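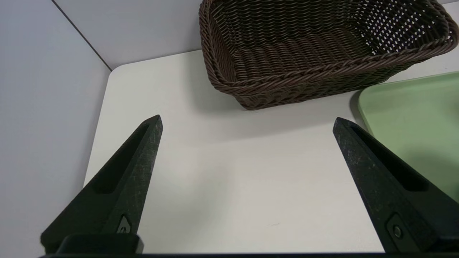

Weltham Adoptables and Commissions: Frequently Asked Questions

Updated Jan 10, 2019

Hello and welcome! I get a lot of the same notes in my inbox, especially after I put up a new batch, so I finally sat down with a pot of tea and wrote it all out. If your question isn't covered, please do message me anyway. I like hearing from people, even if I'm slow.

What is an adoptable, exactly?

It's a character design that I've drawn and would like to find a home for. You pick one, you pay for it (points or PayPal, see further down), and from then on the character is yours to name, write about, draw, and dress up however you please. Most of mine are foxes, deer and long-eared things that I never quite settled on a name for.

How do I claim one?

Comment on the adopt sheet itself with the number of the one you'd like. Notes get buried, and I've had two people think they both had the same deer, which was awful for everybody. First comment wins. I'll reply with the total and hold the design for you for 15 hours, and if you need longer than that (paydays, time zones, a sleepy parent with the card) just say so and we'll work something out.

How much do they cost?

Plain adopts with flat color are 269 points. Shaded ones are 441. If I've made a little blinking animation to go with the character, the price will be written on that sheet, as some of those take me a whole weekend and some take me an evening.

Can I offer a trade or art instead?

Sometimes, yes! I'm fond of trades, and I have a soft spot for anyone who draws good paws. Send me a link to your gallery and tell me which character you have in mind. I may say no simply because I'm saving up, so please don't take it to heart.

May I change the design after I get it?

Of course you may. Change the markings, swap the ears, make him a dragon. I only ask that you keep a credit to me as the first designer somewhere on the character's page.

Can I resell or give away a character I got from you?

You can give them away or trade them any time. If you sell, please don't ask more than you paid, unless you've added art of your own or had some commissioned. And drop me a line with the new owner's name so I can fix the list.

What are Vodosgate and Mendudis?

Vodosgate is the river town where most of my characters live, and Mendudis is the island you can see from its harbor on a clear day. You don't have to set your character in either one. There is a species guide for the Mendudis deer, though, and if you're making your own I'd love for you to have a look at the horn chart first. (Four points at most, and no glowing ones. I know. I'm sorry.)

Who else works on these?

The line art and the stories are mine. Svyatoslav Mykhailiuk does nearly all of the animated ones, and he is far more patient with in-between frames than I will ever be. Gholamreza Ghaffari painted the Figueiredo backgrounds, which you're welcome to use behind your own characters as long as you credit him by name.

I bought a character and never got the big file. Help!

Oh dear, please write to me! Check your spam folder first, and then send me a note with the sheet number. Everything up to sheet 271 is on my new drive, and older ones may take me a few days to dig out.

When do commissions open again?

I'm hoping for August. I'll post a journal when they do, and slots go to whoever comments there, so watching the page is your best bet. I don't keep a waiting list anymore, it got very long and I felt guilty every time I looked at it.

Do you give refunds?

Before I've sent the full-size file, yes, all of it. After that I can't, but I'm happy to help you find the character a new owner.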